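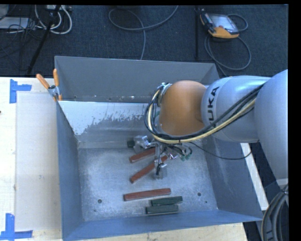 Red-brown and dark green blocks in the gray bin, clamp on the corner.

Prev | Next | Thread | Date | Author

Mar 10, 2023
Selim Canpolat
Re: stained blocks and the metal bin

Overgaard wrote:
> I have a batch of 200 small blocks to color for the Komdale
> order and I would like to stop using cardboard boxes. Do you
> still keep yours in the metal bin? Does the paint rub off on
> the wood? And does it stay put on the table? Mine slides
> every time I reach in. Also, did you stain or paint the green
> ones? I tried a green stain in August and it came out brown.

Yes, still the metal bin. It's the one with the flared sides, painted a gray-blue. The back wall has gone pale and blotchy. I haven't had paint come off on the blocks, but dust is another matter. The floor of the bin gets a coat of it and the dark green shows every bit. I wipe the bin with a damp rag before a new batch goes in and let it dry with nothing in it. If you put finished blocks in before the color has cured you will get dust stuck in it, so wait the full two days, longer if the shop is cold.

There are small round holes in the floor of mine. The blocks are far too big to go through. Screws are not, so don't use it for hardware.

For the sliding, clamp it. I use one metal clamp with orange handles on the rim at the top left corner and that has been enough on a wood tabletop. I also put blue tape on the table, bent into an L at the corners — then if the tape gets covered up I know things have moved. Use the low-tack kind or it lifts the finish.

On color: the red-brown is a stain, two coats, wiped. The green is a thinned paint. I had the same trouble you did with green stain, the wood is too warm underneath. The Sutberg green goes on fine if you thin it until it just runs off the stick. It dries darker than the lid, so do a test piece.

I don't line them up in the bin. They go in lying any which way, some close together, a few at a time, and the rest wait on the rack. For 200 you would want a second bin or a lot of patience. Jiltley had 26 of the same size left last week, but I have not asked what they want for them.

One question back. Are the Komdale blocks getting rounded edges or are they staying square? The paint pulls thin on a sharp edge and I would sand before the first coat, 220 if you have it.

Selim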